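Caring for Makeup Brushes, Sponges and Bags

Most skin trouble blamed on a new foundation comes from the brush it was put on with. Cleaning the tools takes a few minutes, costs next to nothing and makes everything you own go on more smoothly. These are the methods I use at home, updated 20 September 2022 with the section on travel bags.

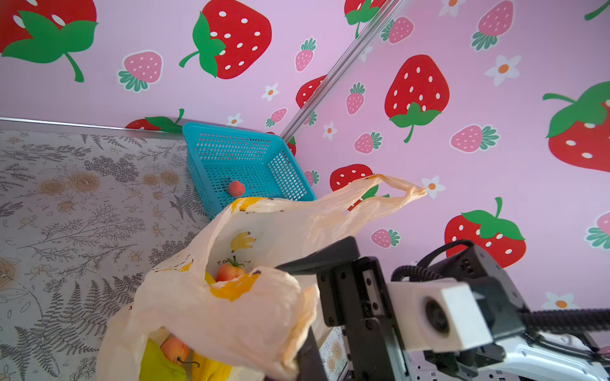
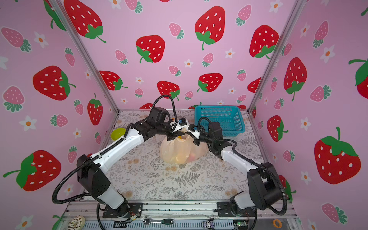 Start with where the brushes live between uses. A brush needs air around its head, so a closed pouch is a poor place for one that has touched cream or liquid product. A cup on the dresser works well, bristles up. Sponges need even more air than brushes do. If you are short of space, a thin plastic shopping bag with a long handle, like the one with the yellow bananas printed on it, is fine for carrying dry items such as unopened refills and cotton pads, but keep anything damp out of it. Plastic holds moisture in.

How often to wash

Foundation and concealer brushes: once a week if you wear makeup most days.
Powder and blush brushes: every 2 weeks.
Eye shadow brushes: every 2 weeks, or whenever you change from a dark color to a light one.
Lip brushes: wipe after every use, wash once a week.
Sponges: after every use.

If you have had pink eye or a cold sore, wash everything that touched the area before using it again. Throw out the sponge, and throw out the mascara too.

Washing brushes

Use lukewarm water and a mild soap. Baby shampoo is good. I have also used the Tokanis brush bar, which lasts a long time but leaves natural hair a bit stiff. Dish soap will cut through heavy cream foundation, though it is drying, so save it for synthetic bristles.

Hold the brush with the head pointing down and wet only the bristles. Water that runs up into the metal collar loosens the glue, and then the brush sheds. Put a drop of soap in your palm and swirl the brush in it until the lather turns the color of your foundation. Rinse, still pointing down. Do this again until the water runs clear. Dense buffing brushes usually take 3 or 4 rounds.

Squeeze the head gently in a clean towel and pinch it back to its proper shape. Do not pull on the bristles or twist them.

Drying

Lay the brushes flat on a folded towel with the heads hanging over the edge of the counter. Small ones are dry by morning. A big powder brush may need a full day. Skip the hair dryer. High heat makes synthetic bristles frizz, and they do not recover.

Never dry a brush standing up in a cup. The water runs down into the handle, and a painted wood handle will swell and crack. I lost a McIver blush brush that way and have not found one I like as well.

Washing sponges

Wet the sponge completely and squeeze it out. Rub it across a bar of plain white soap, working it with your fingers, and squeeze under running water. Press, do not pinch, or your nails will cut it. For set-in stains, leave the sponge in a bowl of warm soapy water for twenty minutes and then rinse. Some staining never comes out and does no harm. A smell does matter, and so do dark specks inside. Either one means the sponge goes in the trash. Even a well-kept sponge should be replaced every 3 months.

Quick cleaning between colors

A dry microfiber cloth takes most powder shadow off a brush. Rub back and forth until no more color comes off. For lipstick, wipe the brush with a tissue and a little cold cream, then wipe again with a clean tissue. Spray cleaners such as Jodaner are handy but they do not replace a wash. Let the bristles dry before you go back to the palette, or the powder will get a hard shiny film on top. If that has already happened, lift the film off with a piece of clear tape.

Cleaning the makeup bag

Empty it over the sink and shake out the crumbs. Turn it inside out if you can. A fabric bag can go in the washing machine on cold, inside a pillowcase, and should air dry. Wipe a vinyl or coated bag with a damp cloth and a little soap, paying attention to the corners and the zipper. Wipe down the compacts and tubes before they go back in.

This is also the time to throw things away. Mascara is good for 3 months after opening. Liquid foundation keeps for six months to a year. Powders last 2 years if they are kept dry. Lipstick that smells like old crayons is finished. I write the month on the bottom of each item with a fine marker, so a tube opened in June says June.

For travel, I roll my brushes in a clean washcloth and hold the roll with a hair tie. The Zelora brush roll looks nicer, but the washcloth can be used when you get there.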